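Winau Garment Handling Set: Data Card

Version 2.1, issued 2021-03-16
Maintainer: Piyumi Selvanayagam
Standards review: Murray Li, Kendra Boychuk
Status: released to member laboratories under the Winau access agreement

Purpose of this card

This card sets out the collection rules, labelling conventions and conditions of use that apply to the Winau Garment Handling Set. It replaces the summary sheet distributed with version 1. Laboratories that received version 1 should destroy the earlier label files and retain only the images.

The set supports research on the handling of clothing by two-fingered grippers in occupied homes. It contains more than 700 episodes recorded in 29 dwellings. All episodes were recorded with hand-held grippers operated by a person, each fitted with its own camera. No episode was recorded by a robot arm.

Scope

Episodes cover the spreading, folding, turning and stacking of garments on beds, tables and sofas. Laundering, ironing and hanging are out of scope. Garments with zippers are included only where the zipper is closed before the episode begins.

Rooms are recorded as the household keeps them. Collectors shall not clear furniture, replace bedding or remove belongings to obtain a plainer background, except where section 3 requires it. Patterned sheets are accepted, including those on which the print is similar in size to the printing on the garment.
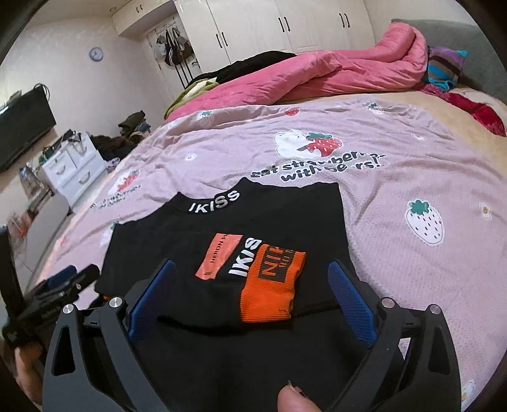
Figure 1. Black garment with orange knit band on a printed sheet, gripper open.

Section 1. Gripper condition

1.1 Both finger pads shall be inspected before each session. A pad that is torn, lifting or glazed shall be replaced, and the replacement entered in the session log.

1.2 Pads shall be of the same type and colour on both fingers. Mixed pads are grounds for rejection of the session.

1.3 The pivots shall move freely through the full range. Lubricant shall not be applied within 24 hours of a session involving pale fabric.

1.4 The operator's fingers may enter the view at the lower edge. Episodes are not rejected on this ground, provided that the operator's hand does not touch the garment between the start and end marks.

Section 2. Conduct of an episode

2.1 The operator shall open the gripper fully before approaching the garment.

2.2 A grasp shall be taken on fabric alone. Where the sheet is caught together with the garment, the operator shall release, withdraw and begin the grasp again. The failed grasp remains in the episode and is labelled as such.

2.3 Printed patches, badges and knitted bands shall not be used as the first grasp point unless the task sheet calls for it. Stiff areas behave differently from the surrounding cloth and are labelled separately.

2.4 When two grippers are in use, each shall be assigned to one hand for the whole session. Crossing of the grippers above the garment is to be avoided.

2.5 An episode ends when both grippers are clear of the garment.

Section 3. Privacy and consent

3.1 Written consent shall be obtained from every adult resident of the dwelling. Darlene Girard holds the consent register and is the sole point of contact for withdrawals.

3.2 Mail, prescriptions, identity documents and framed photographs of persons shall be moved out of view before recording. Televisions and other screens shall be switched off.

3.3 Brand lettering on garments is neither masked nor blurred. It may not be used to infer the identity, income or habits of a household.

Section 4. Labels

4.1 Each garment receives a category, a main colour and an orientation. Where the category cannot be settled from the images, the annotator shall enter "upper body, unspecified" and shall not guess.

4.2 Lettering is transcribed only as far as it can be read. Letters hidden by a fold are not completed from knowledge of the brand. In the episode containing Figure 2, the lettering at the upper right of the garment is entered as IKIS and the wording on the patch as HERON.

4.3 Printing on bedding is transcribed in a separate field and shall not be attached to the garment. Reviewers found 26 breaches of this rule in version 1, all of which have been corrected.

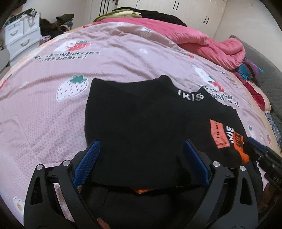 Section 5. Conditions of use

5.1 The set may be used for the training and evaluation of manipulation and perception models. It may not be used to identify persons or dwellings.

5.2 Redistribution, in whole or in part, requires the written approval of the maintainer.

5.3 Published results shall state the version number and the split used. The Siltitz split is recommended for comparison between laboratories, as it keeps each dwelling within a single partition.

Section 6. Known limitations

Bedrooms are over-represented in relation to living areas. Children's clothing is scarce. Orientation labels for dark garments are less reliable than those for light garments, and users should review them before relying on them for evaluation. A revised orientation file is planned for August.

Corrections should be addressed to Tomás Mendes, quoting the episode number and the section of this card concerned.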